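A day at the Coludari toy works

January 8, 2021
5 min read

I finally made it to Coludari! I had been meaning to go ever since I bought a Stavero dog at a street market - a squashy thing with ears far too big for it - and read on the label that it came from a village I had never heard of. The works opens its doors for a few days each December, and this time I booked early.

Getting there is half the fun. You take the train to Prostham, then the number 19 bus, which climbs through beech woods for most of an hour and drops you beside the river bridge. From the bridge it's a short uphill walk, and you can smell the bakery long before you see the factory. Buy a walnut roll on the way. Buy two, the second one for the bus home.

The building used to be a blanket mill. Lungu, the family firm that makes the Stavero line, moved in when the mill closed and kept nearly everything: the tall windows, the iron stairs, even the old bell that used to call the shifts. It still rings at lunch. The guide told us the whole village sets its clocks by it, and that when the bell rope snapped one winter people were late for everything.

We started in the cutting room, which was my favorite. Fabric is laid out in deep layers and cut with steel shapes, like a baker stamping out cookies, only the cookies are ears and paws. There's a drawer for every animal going back decades. I asked what happens to the designs that don't sell and was shown a hedgehog from long ago with the crossest face I have ever seen. I would have bought it on the spot.

After that came sewing, where everything is stitched inside out and then turned with a blunt stick. We all got to try turning a rabbit. Mine took forever and one leg came out twisted, but the woman next to me did hers in seconds and got a round of applause!

There was plenty of talk about seams, dyes and what small children do to both. I came away looking at the toy box at home in quite a different way. 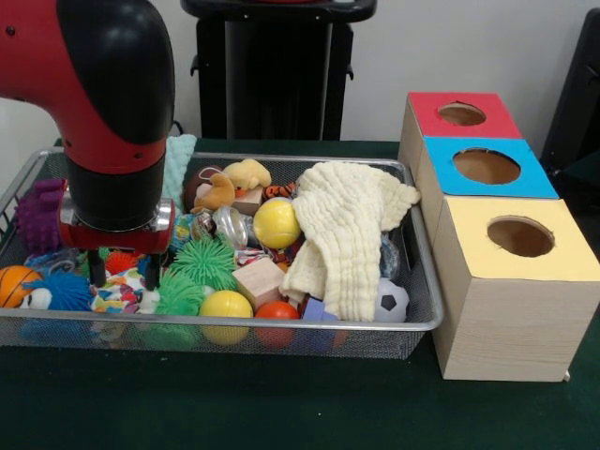
Lunch and the river walk

The canteen opens to visitors at midday, and it's proper food: bean soup with smoked paprika, thick bread, pickled peppers, and an apple cake that I went back for. You sit at long tables with the people who work there, and they're happy to chat. I learned more about stuffing over that soup than on the rest of the tour (wool for the old-style bears, polyester for anything that has to survive a washing machine).

There's time afterward to follow the old mill stream down to the weir. It was frosty and very still, and the path was slippery in places, so wear boots. I saw a dipper bobbing on the stones and stayed far too long watching it. 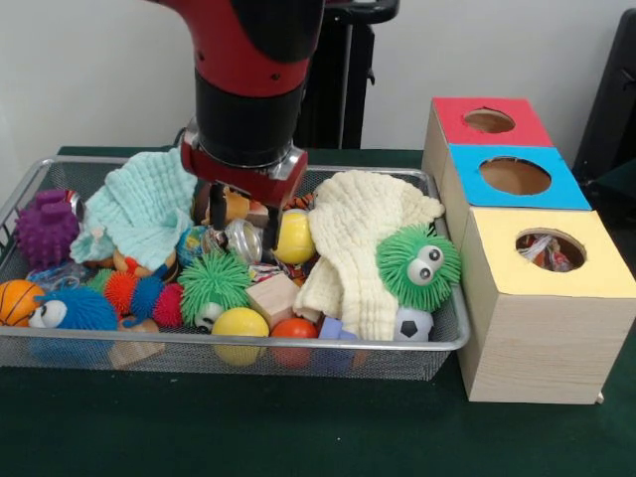

The afternoon is quieter, with a small museum up on the top floor under the roof beams. It has pattern books, wages ledgers, and a glass case of toys that owners have sent back over the years, each with the letter that came with it. One bear had been through a house fire and a flood. I read every single letter and had to be called down for the last part of the tour.

The shop is next to the exit and sells seconds at very friendly prices. I came home with a lopsided goose.
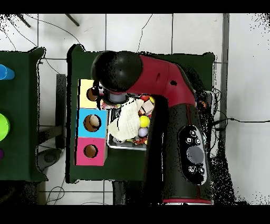
Stacked boxes and a full tray, Coludari.

A few practical things. The tour costs 245 in local money, lunch included, and children under 2 go free. Bring cash for the shop. The stairs are steep and there's no elevator, but the cutting room, canteen and shop are all on the ground floor. The last bus back to Prostham leaves soon after the works closes, and it does not wait - we ran for it with the goose under my arm.

I'm already planning to go again next winter, and this time I'll ask about that hedgehog.

Contact | Copyright 2021, all rights reserved | Back to top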